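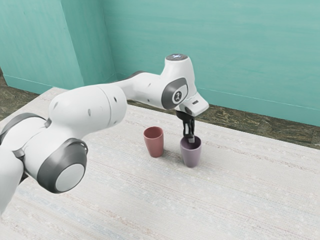 The Second Life of the Village Tearoom

By Lorcan Corrigan

The road into Sullach drops past a closed filling station and a church before it reaches the harbor. The tearoom is on the left, in what used to be the post office. Orla Sheehan opens at seven in the morning, and by half past there are usually boats' crews at the window tables and a line for the scones.

She took over the lease after the post office moved to the back of the grocery store. The counter is still the old one, with brass rails and a slot for letters. People drop notes in it now, mostly cake orders.

"I had a business plan that said tourists," Sheehan says. "The tourists come for ten weeks. The rest of the year it's the same people, and they want their tea strong."

Places like hers were common along this coast when I was a child. Most shut during the years when the new road took drivers inland, and a good many of the buildings became vacation homes. Lately a few have come back, usually run by one person with a part-time helper and a short menu.

Declan Doherty keeps the one at Skavton, a village of roughly 200 people at the end of a causeway. He was a ship's cook before that. He bakes two kinds of bread and makes one soup a day, and when the soup is gone he turns the sign around. In October he goes over to winter hours, which means he closes at two.

Doherty buys his tea in chests from an importer and blends it himself in the back kitchen. The water in Skavton is soft and comes off peat, and he says a blend that tastes right in the city comes out thin there. It took him most of a winter to settle on something he liked. Customers asked to buy it, so he sells it in brown paper bags by the register.

Money is tight for all of them. Heating costs more than rent in the cold months. Sheehan rents the upstairs room to Nidia Mamani, a weaver who teaches there in the evenings, and the classes bring people down for cake at a time when the place would otherwise be dark. Mamani's students have made the cushion covers on the long bench.

Senan Duggan, who fishes for crab and has eaten breakfast in the old post office since the week it reopened, has one complaint. The tables were moved last spring to make space for strollers, and he can no longer see his boat from his chair. Sheehan has offered him another chair. He is thinking about it.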